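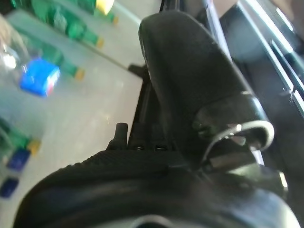
話者ノート 「機械はもう家の片づけができるのか」

スライド1 はじめに(ゆっくり話す。会場が落ち着くまで待つ)

みなさん、こんにちは。今日は寒いなか、こんなに早くから集まってくださって、ありがとうございます。11月27日という、そろそろ年末の大掃除が頭の隅でちらつき始めるころに、片づけの話をさせていただくのは、なんだか少し申し訳ないような、でもちょうどよいような気もしております。

いま映っているのは、ロボットの手元についた小さなカメラから見た作業台です。黒い指がぐっと手前に伸びていて、向こうの白っぽい台に、黄色いキャップの緑のボトルが横になっています。透明なボトルも奥にありますね。ぼやけていて見づらいのですが、機械の手元のカメラが見ている世界というのは、だいたいこんなものだと思って眺めてください。

(ここで一度、客席に聞く)
この台の上を片づけてくださいと言われたら、みなさんはどこから手をつけますか。たぶん、考える前に手が出ていますよね。私もそうです。電話をしながらでもやれてしまいます。その「考える前に手が出る」というところが、今日の話のほとんど全部だと言ってもいいくらいです。

スライド2 横になったボトルは、なぜ厄介か

私はもともと、物流倉庫の箱を動かす機械の仕事を長くやっておりました。箱はありがたいのです。四角いし、置いた場所にいてくれます。ところがボトルは、指先がほんの少し触れただけで転がることがあります。転がると隣にも当たります。そうすると、さっきまで覚えていた配置が、まるごと古い情報になってしまうのですね。

それから、透明なもの。これは機械の目にはほんとうに苦手な相手でして、向こう側が透けたり、光がぴかっと跳ねたりして、どこまでがボトルでどこからが台なのか、輪郭がつかみにくいのです。人間だって、きれいに磨いたガラス戸にぶつかることがありますから、あまり機械を責められません。
(笑いが起きなければそのまま進む)

もうひとつ、自分の手が邪魔をするという問題があります。スライドでも、右側から下にかけて、かなりの部分が機械自身の体で埋まっていますね。近づけば近づくほど、つかみたいものが自分の指に隠れていく。針に糸を通すとき、自分の指で穴が見えなくなる、あの感じに近いと思います。

スライド3 Nemellの話

私どもがNemellと呼んでいる取り組みでは、7月から、こういう小物の片づけをひたすら繰り返してきました。Yeomの作業場の一角をお借りして、台の上のものを箱に入れる、それだけです。回数は1,673回になりました。数字だけ言うと立派に聞こえるのですが、そばで見ていると、まあ地味な仕事でして、途中からお茶の銘柄にばかり詳しくなりました。

やってみて驚いたのは、つかむところより、離すところで失敗が多かったことです。しっかり持って、箱の上まで運んで、さて指を開くと、ボトルが縁に当たって外へ出てしまう。人間は離す瞬間に、手首をちょっと傾けたり、底が着くのを感じてから力を抜いたりしています。言葉で教わった覚えはありませんよね。お母さんもお父さんも「底の感触を待ってから指を開きなさい」とは言わなかったはずです。

(時間があれば、手元の水筒を置いてみせる。なければ飛ばす)

スライド4 お店の裏側では

家庭の話ばかりしてきましたが、お店の方もいらしていると伺っています。Nusuraの売り場で見学させていただいたとき、担当の方が棚の前出しを30分ほどの、失礼、30分きっかりの枠で回しておられました。奥に引っ込んだ商品を前にそろえる、あの作業です。

棚は家の台所よりはずっと機械向きです。並ぶものが決まっていて、向きもそろっていて、照明も明るい。ですから私は、先に役に立つのはお店の側だろうと考えています。ただし、お客さまが一度手に取って、別の棚にそっと横倒しで戻された一本、あれが出てきたとたんに、台所と同じ難しさになります。そしてそういう一本は、毎日かならずあるのだそうです。

スライド5 「できる」とは何をさすのか

よく「それで、もうできるんですか」と聞かれます。いつも返事に困って長々と話してしまい、聞いた方が途中で時計をご覧になるのですが、今日は持ち時間がありますので遠慮なく申し上げます。

ボトルを一本つかめるかと聞かれれば、できます。同じ台、同じ明かり、見慣れたボトルなら、かなり安心して見ていられます。では、うちの食卓を片づけてくれるかと聞かれると、まだお任せできません。食卓には、飲みかけも、空っぽも、明日出す書類も、子どもが大事にしているお菓子の包み紙もあります。どれがごみで、どれが宝物なのか。これは指の器用さとはまた別の問題で、その家に住んでいないとわからないことが多いのです。

(ここは急がない。一番伝えたいところ)

スライド6 いま試していること

Lotachという新しい試作では、迷ったら手を止めて人に聞く、という動きを入れています。迷ったときの選択肢は2つにしました。「しまう」か「そのまま置いておく」か。最初は4つ用意したのですが、聞かれる側が面倒になってしまって、結局自分で片づけたほうが早いと叱られました。ごもっともです。

速さについては、正直に申し上げると、人の手にはまったくかないません。横で見ていると手伝いたくなります。それでも、夜のうちにゆっくりやっておいてくれるなら遅くてもかまわない、という声は思いのほか多くいただいていて、私もその使い方にはずいぶん期待しているのです。朝起きて、台の上がきれいになっていたら、それはやっぱりうれしいですから。

質疑の前に(配布資料の案内を忘れない)

お手元の紙の裏に、みなさんのお宅や職場で「これだけは機械に頼みたい」と思う片づけを、ひとつ書いていただけますか。お帰りの際に受付の箱に入れてください。次に何を練習させるか、それを読みながら決めるつもりでおります。では、ご質問をどうぞ。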